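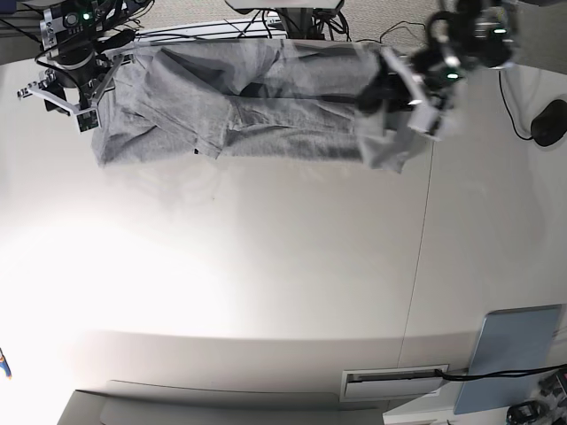

It folds slower than me, but it does not get a bad back, one of the women at the finishing tables told us in our first week at Perken, and this remark gave our group the question for the report. We wanted to know what changes for the people when a part of their work goes to a machine.

Perken is a textile care firm which washes and folds garments for rental shops and care homes. Its folding room was changed in September. Before, all folding was by hand. Now a two-armed station from the supplier Stivance takes the simple pieces, and the staff keep the difficult ones - shirts with buttons, lined jackets, everything with a long zip. A soft garment is a hard object for a robot. It has no fixed shape, it makes wrinkles and pockets, and the two grippers must hold it stretched between them above the table before the folding can begin.

Method. We observed the room in the mornings and spoke with the staff in their breaks. We also received the folding records. We did not measure single persons, as this was a condition of the firm.

Results. On a normal day the room handles 2,690 pieces. The station was planned for 300 of them and reached 285 on the day we used for comparison. The difference came mostly from garments which were gripped at the wrong place and had to be laid out again by hand. The target for next year is 1,000 pieces with more stations, but the staff had heard this number only from us.

The work of the folders has become less heavy in the arms and more heavy in the head. They told us that they now listen for the station while they fold, and that they stop more often. Two of them were trained to restart it and to adjust the grippers, and they like this task. Others said that the easy pieces were also a kind of rest, and this rest is now gone. We had not expected this answer. Pay was the same for all, also for the trained ones, and this was mentioned in almost every talk.

Limits. Our visits were short, and the room was still new. We could not speak with the evening shift.

Proposals. The training should be open to all who ask for it, and some simple pieces should stay with the people in every shift. The questions we used are in Appendix B.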